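The Last Update

When the office in Dorkton closed its doors for the evening, Rukhsana Yousafzai stayed at her desk and opened the old phone one more time. The phone was four years old. It had a scratch near the speaker, and its battery became warm when she asked too much from it. On this phone lived the only full copy of Praka.

Praka was the system that she and Hina Minhas had written after university, when they believed that two people can make a better phone than a big company. It was small and quick. It did not ask for your birthday. At its best time it was installed on 2046 phones, most of them in Fladarport, where the harbor workers liked that the letters were large and the buttons could be pressed with gloves.

Then came the newer phones, with the newer chips, and Praka could not start on them. The forum became quiet. Of all the phones, 461 still sent their small signal in July, and each week the number went down a little. Rukhsana looked at it every morning before she drank her tea, as other people look at the weather.

The server was paid until 20th August. She had one night to decide what the last message from Praka would be.

She had written it many times. The first version was too sad. The second one sounded like a bank. In the third she thanked everybody by their forum names, and then she was afraid she had forgotten somebody, so she deleted it.

"You could send nothing," Hina had told her on the phone in spring. "One day it stops. People understand this."

But Rukhsana did not think that people understood it. She remembered a man who signed himself Jurčo. He used to report mistakes in the alarm clock, always very politely, always with the exact minute. His last report was old already. The alarm, he wrote, rang one minute late if the phone was switched off during the night. She had promised to repair it, and after that there was the new job, and the move, and her mother's illness, and the promise stayed in a list with 103 other promises.

So at nine in the evening she did not write the message. She opened the code for the alarm clock. 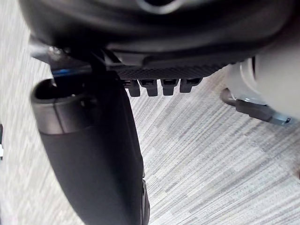
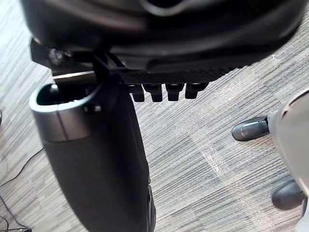
Hina called a little before midnight, and Rukhsana put her on the speaker and continued to type. It was madness, according to Hina, to repair an alarm clock in a system that would have no server in the morning, and had she at least looked into the timer file, where the two of them had once rounded up the seconds out of pure laziness?

Rukhsana looked into the timer file. The line was there. Beside it was a comment in Hina's style, without capital letters: fix this before anyone notices.

"He noticed," Rukhsana said.

"Who?"

"Jurčo."

Hina was silent for a moment. Then she asked to see the change, and they read it together slowly, one line after the other, as they had done in the kitchen of their first apartment. Hina found one more mistake. Rukhsana found a word she had spelled wrong for years.

They built the update and tested it on the old phone. Rukhsana set the alarm, switched the phone off, and waited in the dark office with her coat on. It rang at the correct minute. The sound was terrible. They had recorded it themselves, with a spoon and a cooking pot, and Hina started to laugh so much that she had to put down her own phone.

In the field for the message, where there was place for a long goodbye, Rukhsana wrote: "The alarm clock is now on time. Thank you for waiting." She pressed the button and watched the first phones in Fladarport take it, one by one.

Then she turned off the lamp and went to look for her keys.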